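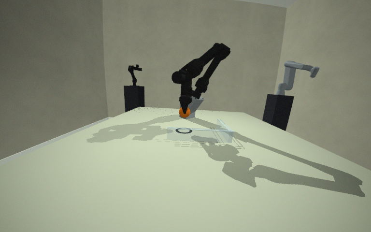 Última atualização: agosto

4. Alertas de preço e ordens stop no Drokix

Antes de começar: conta Mavmont já ligada (secção 3), sessão iniciada, feed Flondbridge a verde no canto do painel. Se estiver a amarelo, os preços vêm com atraso. Não avançar.

4.1 Criar o alerta

1. Abrir Carteira > Alertas > Novo.
2. Escrever o nome do título. Usamos Tetteh em todo o capítulo.
3. Escolher a condição: "desce abaixo de" ou "sobe acima de". A opção "cruza" dispara nos dois sentidos, cuidado.
4. Preço: 845. Sem símbolo de moeda, sem ponto final. Vírgula para decimais.
5. Canal: e-mail, telemóvel ou ambos.
6. Guardar. O alerta passa para a lista com o estado "à espera".

Nota: o alerta só avisa. Não vende nada, não compra nada.

Nota 2: limite de mais de 200 alertas só no plano alargado. No plano base a lista corta os mais antigos sem perguntar.

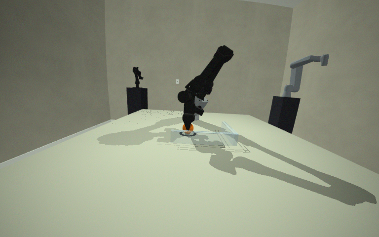

Um utilizador escreveu-nos que criou o alerta, recebeu o e-mail à hora do almoço e ficou convencido de que a posição tinha sido fechada, quando afinal continuava aberta e a cair. Pediu que isto viesse a negrito. Fica o pedido registado. Para fechar posição é preciso a ordem stop, ponto seguinte.

4.2 Passar de alerta a ordem stop

1. Na lista, carregar no alerta e depois em Converter.
2. Tipo de ordem: stop simples ou stop com limite.
3. Quantidade. Por defeito aparece a posição inteira, mudar se for caso disso.
4. Distância, só para stop com limite: 2 % chega para títulos com muito volume. Nos outros, ver o livro de ordens primeiro.
5. Validade: dia ou até cancelar.
6. Confirmar com o código da Mavmont. O código dura 10 minutos, depois é pedir outro.

CUIDADO: em dias de queda forte o stop simples pode ser executado bem abaixo do preço marcado. O stop com limite pode nem ser executado. Nenhum dos dois garante o preço. Ler outra vez antes de confirmar.

CUIDADO: interrupção da negociação = ordens suspensas. Quando a sessão retoma, voltam a ficar activas sozinhas. Quem não quiser isso tem de as cancelar à mão durante a pausa. 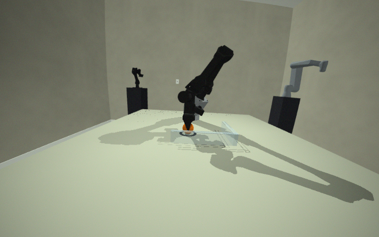

Fig. 3: Braço robótico preto sobre mesa clara (simulação).

4.3 Verificar

1. Separador Ordens, filtro "activas".
2. Confirmar título, preço, quantidade, validade.
3. Estado "recebida" ainda não é "aceite". Actualizar a página.
4. Se aparecer "rejeitada", passar o rato por cima para ver o motivo. Quase sempre é quantidade superor à posição.

Exportar para folha de cálculo: ver secção 6, ainda por rever.

Comentários

anónimo: o botão Converter não aparece na aplicação do telemóvel, só no computador. É normal?

suporte: Sim, por agora só no computador. Vamos acrescentar no 4.2.

leitor_pt: falta dizer o que acontece ao stop quando a empresa paga dividendo. O meu disparou nessa manhã.

anónimo: no 4.3 está "superor", corrijam

Artigos relacionados

Ligar a conta Mavmont ao Drokix
Feed Flondbridge: cores e atrasos
Horários de negociação e pausas
Comissões por tipo de ordem
Apagar alertas antigos em bloco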